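I finally did the Prusten run myself last month – riding along, anyway – and I have new respect for everybody on our night loads. It's 1,094 miles door to door, and we lost two hours at the Hladun scales before we'd even had coffee! 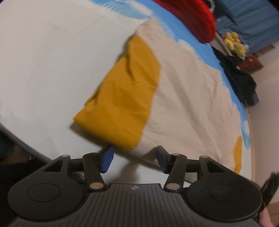
Parathas at the Brivelard truck stop are worth the detour, according to Nandini Kaimal, but she'd like the dispatch desk to quit booking 6 a.m. docks after it. Fair point, Nandini! I've moved ours to nine, starting with the next load out.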